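18 September 2021

The Gray Fabric, and Other Things I Put Off

Well, friends, it has been a long stretch of rain here, and you know what that does to me. I start looking at the furniture! I had meant to spend the week catching up on letters (Iker Benítez, yours is half written, I promise) and instead I got it into my head that every piece of upholstery in the house needed a good going over.

I began with the armchair by the window, the one we hauled home from Plullinholm the December before last for 85 dollars, plus another 25 for the man with the van. I vacuumed it with the little brush, did the seams twice and found a pen, a button and up to a dollar in change, all of which I'm keeping. Then came the dining chairs, and then lunch, and I'll admit lunch went on a while.

After that I turned to the big gray fabric, which I had been avoiding. I do love a heathered weave, all those lighter and darker threads mixed in together, and it forgives an awful lot of crumbs.

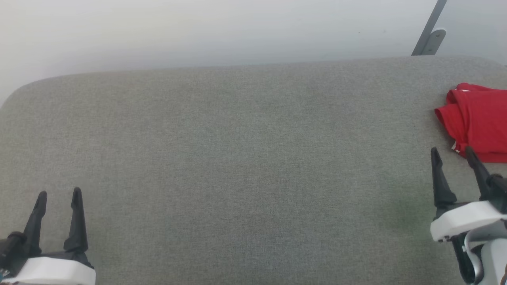 Vol. 2, No. 302

There's a faint greenish patch toward the lower right, soft around the edges, and I have my theories, most of them involving pea soup. My mother would have gone at it with dish soap and cool water, dabbing and never rubbing, so I plan to start there and work my way up to something stronger. The folded red cloth over on the right is such a cheerful color next to all that gray, isn't it? I may have to look for a cushion to match.

Tomorrow it's the curtains, if the rain keeps up.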